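Ticket 500: Paper bag handles pulling loose at the counter
Opened 2020-05-07
Site: Molby café, takeout counter
Item: white paper bag, cord handle, pastel bunting along the upper band (supplier Proka)
Priority: normal

Handle cord comes away from the bag when a full order is picked up. Four returns so far, all from the same carton.

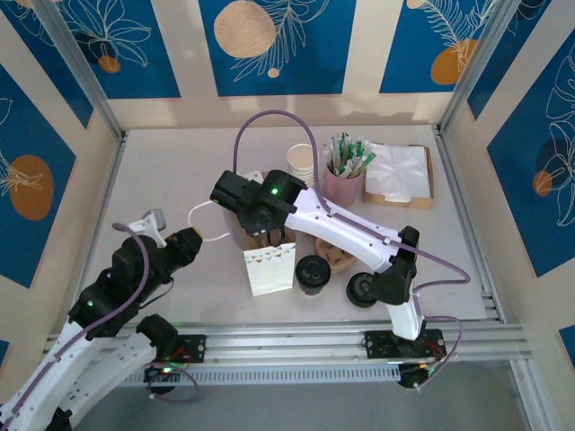 Tesex support: Which carton is it, and what is going into the bags? We need the lot number from the side flap. Please also check whether the cord is knotted on the inside or only glued.

Molby: Lot 53. Usually two drinks in a carrier plus a pastry box. Cord is glued, no knot. Bags from the December delivery had a knot and we had no trouble with them.

Tesex support: Thanks. Lot 53 was packed at Hamada – the earlier ones were not. Please try the following.
1. Stand the bag upright and open it fully before loading.
2. Put the drinks carrier in first, flat on the bottom.
3. Lift by both handles.
4. Note which side lets go, if any.

Molby: Did this with 60 bags over the lunch shift. Three let go, all on one side, at the glue patch. Paper itself did not tear. One of the three only had a pastry box in it.

Tesex support: Then it is the glue and not the load. Set the rest of the carton aside and use the older stock. Replacement carton ordered from Proka, knotted cord, same print.

Molby: Older stock will last until then. We are carrying the heavy orders out by the base for now.

Status: waiting on replacement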